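Atelier partagé de Letthorpe – notes de la séance 3 : saisir des objets mous

Bon, on reprend là où on s'était arrêtés. Les cubes et les gobelets, ça passe, tout le monde a réussi à régler ses pinces, bravo ! Maintenant on attaque le plastique souple, et je vous préviens, c'est une autre histoire. Un sac n'a pas de forme à lui, il change dès qu'on l'effleure, et la position enregistrée il y a deux secondes ne vaut déjà plus rien.

Pour ceux qui construisent leur Ivivell à la maison : vérifiez d'abord le serrage des platines sur le rail (les vis prennent du jeu, je l'ai appris à mes dépens en janvier), puis le passage des câbles, bras tendu ET bras replié.
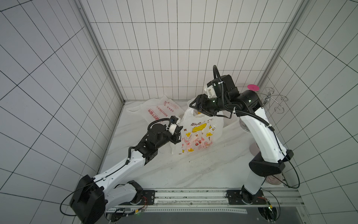

Le choix du point de prise, c'est le vrai sujet de la séance. Sur un sac à plat, on n'a presque rien à pincer, la pince glisse dessus et on s'énerve. Sur un sac un peu redressé, comme le transparent avec ses cerises et son petit « Nice... », on vise le bord du haut, par le dessus, et on garde l'autre bras bas, près du plastique, prêt à le retenir. Donc : un bras qui pince, un bras qui accompagne. Si vous faites descendre les deux en même temps au même endroit, ils se gênent (et là je vous laisse imaginer le bruit).

Côté réglages, je pars de 40 % de la vitesse nominale pour l'approche et je descends à 36 % de la force de fermeture pour la prise. Ce sont mes valeurs à moi, avec mes doigts imprimés au modèle Dundmont, alors notez les vôtres dans le cahier ! Et changez une seule chose à la fois, sinon on ne sait plus ce qui a joué.

Deuxième difficulté : le tas. Quand les sacs blancs se chevauchent, avec les anses par-dessus et les impressions qui transparaissent d'une couche à l'autre, la caméra du poignet a du mal à dire où l'un finit et où l'autre commence. Je conseille d'arriver en biais, pointe du doigt en avant, et de s'arrêter juste au contact des plis avant de refermer.
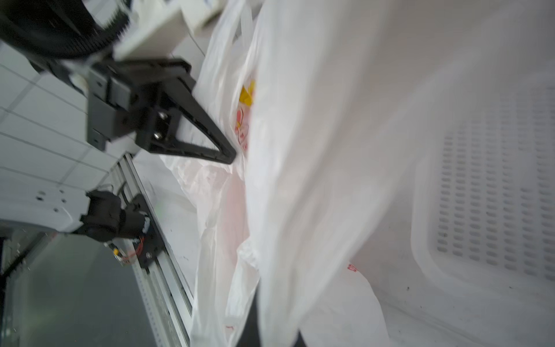

Lacey Catterall soutient qu'il vaudrait mieux secouer légèrement après chaque prise, bras levé, et compter sur la gravité pour séparer les sacs. Je n'étais pas très chaud – ça fatigue les moteurs du poignet – mais on va tester les deux méthodes sur le banc Ashby et comparer.

Pour la prochaine fois : 3 essais avec secousse, 3 sans, mêmes sacs, même éclairage. Apportez vos fichiers de trajectoire et un tournevis qui tient la route, celui de l'atelier est foutu.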